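7 May 2025, bench notes, retirement modeling

Picking up the Patetport file where it was left in April. The claim under test is still the one on page one of the Polow memo: close the city's pension plan to new hires, put them in a savings account plan with a match, and the city's costs go down from the first year. I don't believe "from the first year" and I want to find out if that's a fair suspicion or just me.

What we have to work with:

- the Polow memo, final version, no appendix
- the plan booklet (old one, the rate table has been pasted over)
- a member extract with 135 records, active employees only
- our own projection sheet in Prundia
- the Annamalai study, which the memo leans on for turnover

What we don't have is the contribution schedule the city is paying on. The memo quotes a total and moves on. I've asked twice now. Until it turns up, everything below on the debt payment uses the schedule in the booklet, which may be stale.

## Loading the records

The extract came in with hire dates in two formats. Prundia read the short ones as text and dropped them without any warning, and the first totals looked wonderfully cheap for that reason. Fixed by hand. Anyone repeating this should check the record count after the import and again after the first projection. It should say 135 both times. Mine said it once.

Left the part-time flag alone for now. Half the crossing guards are coded as full time with part-time pay, and the model treats them as very badly paid full-timers. For the pension formula this barely matters (pay times service either way). For the public benefits side it matters a lot, and I'll come to that.

One more thing on the extract. There's a column called "elig" that I assumed meant eligible for the pension. It doesn't match the booklet's waiting period. Could be health coverage. Not used.

## Run A: reproduce the memo

Tried to get Polow's answer with Polow's inputs. Set pay growth, turnover and retirement age as stated, closed the plan to new hires at the start of the projection, put new hires in the account plan with the stated match.

Normal cost falls slowly, as it should. People have to leave and be replaced before there's anything to save. In the first year there are hardly any new hires, so there's hardly any change. That's arithmetic and I don't see how any choice of inputs gets around it.

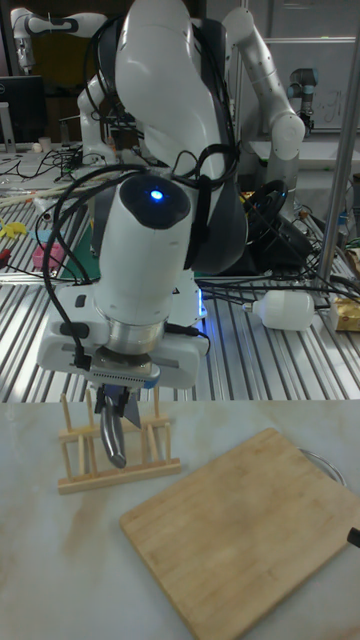

So where does the first-year saving come from? I went back through the memo table line by line. The drop isn't in the normal cost row at all. It's in the row labeled "other employer cost," which has no note. My guess is that they stretched the payment period on the existing shortfall to 18 years at the same moment they closed the plan. Tried that in Run A2 and the first-year drop shows up almost to the dollar.

If that's what they did, then the saving has nothing to do with closing the plan. You could stretch the payments and leave the plan open and book the same first-year number. You could also close the plan, leave the schedule alone, and book close to zero. The memo only shows the two together.

Being fair: a longer payment period isn't improper in itself. Some boards pick one for steady budgets. But it's borrowing, and a memo that calls it a saving ought to show the interest. It doesn't.

Open question for whoever reviews this: is there an innocent reading of that row? I tried admin fees and disability premiums. Neither is big enough, and the premiums would go the other way for a while.

## Run B: turnover

The Annamalai turnover table is the one I trust least. It's from a single employer with a lot of seasonal staff, and the memo applies it to everybody, including water and streets, where people stay. High turnover makes the account plan look cheap (people leave before the match vests) and makes the pension look like it costs little for the next generation too. It flatters whatever you're selling that day.

Swapped in the pattern from the extract itself. With only 135 people it's thin, and I wouldn't publish it. For the streets crew it's basically a handful of retirements and one transfer. Still, the direction is clear. With Patetport's own turnover the match costs more, and the long-run saving shrinks.

Then ran it 100 times with random draws on leaving age to see if the direction flips. It didn't flip in any of them. The size moves around quite a bit and I'd rather not quote a middle value yet. Somebody will put it on a leaflet.

I should say that our own side's leaflet has a problem as well. It says the change "will double" what the city spends on the shortfall. I can't get anywhere near that. The last draft takes the worst single year in a bad-market run and sets it against the average year in a good one. If we complain about Polow putting two changes in one row, we can't be doing this. Marked it up in red and put it back in the tray.

## Run C: the low-paid group and public benefits

The part I actually care about. The argument going around is that a smaller retirement income for low-paid staff comes back as spending somewhere else: rent help, food help, medical cost-sharing. Plausible. Also easy to overstate, and easy to count twice.

Set up:

1. Took everyone in the bottom pay group in the extract.
2. Projected retirement income under the current formula and under the account plan, with a 2 percent yearly increase on the pension side as in the booklet.
3. Compared each against the income test for the programs we had rules for.
4. Counted a cost only where a person passes from outside the limit to inside it.

Step four is where earlier versions went wrong. The old sheet counted the full benefit for anybody under the limit in the account plan case, including people who'd be under it with the pension too. Those folks cost the same in both worlds. Taking them out cuts the effect by a lot. I didn't enjoy finding that, but there it is. 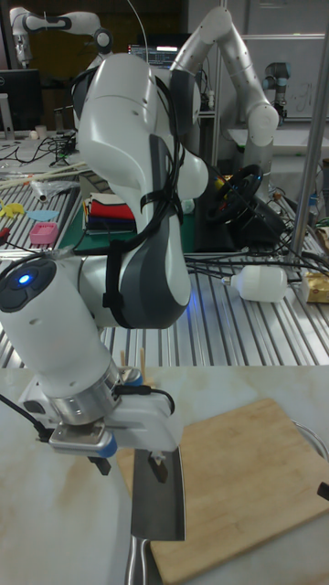
What's left after the correction is a smaller group sitting just over the limit today, mostly school cafeteria, custodial and home care aides. For them the pension is what keeps them out. Without it some would qualify in the early years of retirement and more would in the later years, as account balances run down. The late years are the expensive ones and the memo's horizon stops before it gets there.

Doubts I have about my own result:

- Household income. We only have the employee. A spouse's income could put plenty of these people well over the limit either way. The sheet assumes they live alone, which is wrong for most people.
- Other pensions. Anyone who came from another employer may have something we can't see.
- Take-up. Being eligible isn't the same as applying. I've got it at full take-up, which is the high case. It needs a low case beside it before this leaves the room.
- The part-time flag, again. If those guards have second jobs (I'd bet on it) then their retirement income is understated here in every run.
- Who pays. Most of the benefit cost wouldn't land on Patetport at all. It lands on the state and on the federal budget. So "the city loses money on this" is not supported by Run C. "The public gets back less than the memo says" might be.

That last point needs to be made in plain words when this gets written up. The council will ask, and they'd be right to.

## Check on Prundia itself

Ran two members by hand on paper, one long-service and one short, to see if the software agrees. Long-service matched. Short-service was off. The tool credits service from the month of hire, and the booklet says first of the following month. Tiny for one person, and it leans the same direction for every record, so it won't wash out. Changed the setting and reran A and B. No conclusion moved. C not rerun yet, so treat C as provisional.

Also, the export rounds pay to whole dollars before projecting. I can't find the switch for it. Leaving it, with a note on the cover sheet.

Saved copies under the run letters. The files with "final" in the name are not final, please don't open those and send them to people.

## Things I changed my mind about today

Came in thinking the turnover table was the big weakness. It matters, but the payment row is much worse. Strip it out and the headline is gone.

Came in thinking the benefits effect was our strong card. I now think it's real and modest, and the version in circulation is too big. I'd drop it to a second-page item until there's household data.

Still unsure about the long run. Closing the plan probably does lower the city's cost eventually, if the new match is that small. It would be strange if it didn't. Paying people less in retirement costs less. The question is what it's being called in the meantime and who picks up the difference.
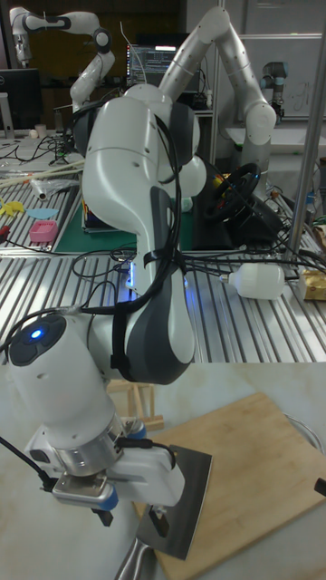

## Next

- Third request for the contribution schedule. Ask for the board minutes where the payment period was set, too – if it's changed, it has to be in there.
- Rerun C with the service date fix and a low take-up case.
- Split A2 into separate rows: close only, stretch only, both. Same table layout as the memo so they can be laid side by side.
- Find out what "elig" means.
- Ask Polow directly what's in "other employer cost." One short email, no argument in it. They may just tell us.
- Pull the "double" line from the leaflet before it goes to print. If it's gone already, I want to know which version.
- Check if the Annamalai authors ever put out a table without the seasonal staff. The footnote hints at one.

Not touching investment return assumptions this round. Everyone wants to fight about those and it'll eat a week. Same rate in every run, the memo's own, including the ones I don't like the look of.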